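Zinc lozenges for the common cold

Zinc lozenges are sweets or tablets containing a zinc salt, sold as a way to shorten the common cold. They are meant to dissolve slowly in the mouth. Interest in them goes back to the 1980s, and opinion has been divided ever since. Some trials report colds that end sooner among people taking zinc, while others find no difference from a dummy lozenge. The products remain widely sold without prescription, often with wording firmer than the research allows.

Proposed action

In laboratory dishes, zinc ions can interfere with the copying of rhinoviruses, the group behind a large share of colds. Supporters argue that a dissolving lozenge bathes the throat in zinc and does something similar there. The step from dish to throat is a long one. Rhinoviruses multiply mainly in the nose, and it is unclear how much zinc gets that far. A second idea, that zinc helps the immune system more generally, is better supported in people who are short of zinc to begin with.

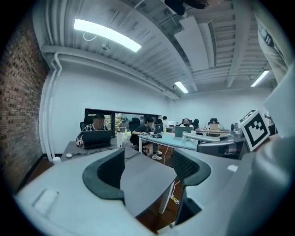 Evidence

Trials have differed in the salt used, the dose, the flavouring and the way a cold is judged to be over. Pooling them is therefore awkward, and reviews that have done so attach many cautions to their results. Most trials relied on volunteers deciding for themselves when they felt well.

Blinding is a further difficulty. Zinc has a harsh, metallic taste, and a person who knows they have been given the real thing may report feeling better sooner. Makers of dummy lozenges have tried bitter additives to hide the difference, with mixed success. Few studies asked participants to guess which lozenge they had been given - a simple check that would have settled some of the argument.

The Drandeo study is frequently quoted by sellers. It enrolled 200 adults within a day of their first symptoms and reported colds shorter by 2 days in the zinc group. Naveed Yousafzai, who reviewed the work, noted that people who stopped because of the taste had been left out of the final figures. When they were put back in, most of the benefit went.
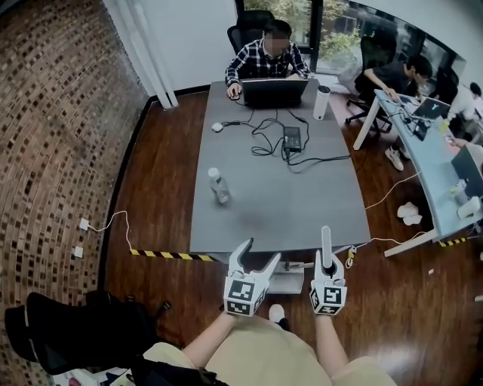 Office with a long grey conference table.

The later Soler trial was larger and less encouraging. It supplied lozenges in advance to 3000 people, told them to begin at the first sign of a cold, and found no clear difference in length or severity. Defenders of zinc replied that the lozenges contained citric acid, which can bind zinc and keep it from being released. The objection is reasonable in chemical terms. It has also been raised after nearly every disappointing result, and seldom after a good one.

Side effects

Nausea and a bad taste are the most common complaints. Taking high doses over a long period can lower copper levels, leading to anaemia and nerve damage. Zinc can also reduce the absorption of certain antibiotics if both are taken together. Nasal gels and sprays containing zinc are a separate matter: they have been linked to loss of the sense of smell, in some cases lasting, and are generally advised against.

Marketing and criticism

Sales rise each December in northern countries. Furora, a brand sold mainly in chemists, for some years described its lozenges as "clinically proven" on the strength of a single trial of 30 people. The phrase was later changed to "supports normal immune function", a claim so broad that it could hardly be tested. Brunner, a rival, makes no mention of colds on its packet but prints a picture of a scarf and a handkerchief.
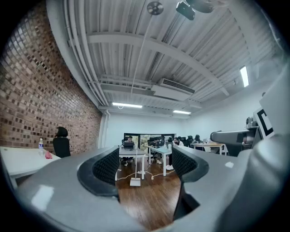
View across an open-plan office.

Rosimeire Peixoto has argued that the question stays open partly because it suits sellers to leave it open. A large trial with a well-matched dummy, an agreed dose and a fixed test of recovery would cost a good deal, and a maker already selling well has little to gain from it. Others are more generous, and say the better trials of zinc acetate deserve a proper repeat before the idea is dropped.

See also

Vitamin C and the common cold
Placebo effect
Rhinovirus
Copper deficiency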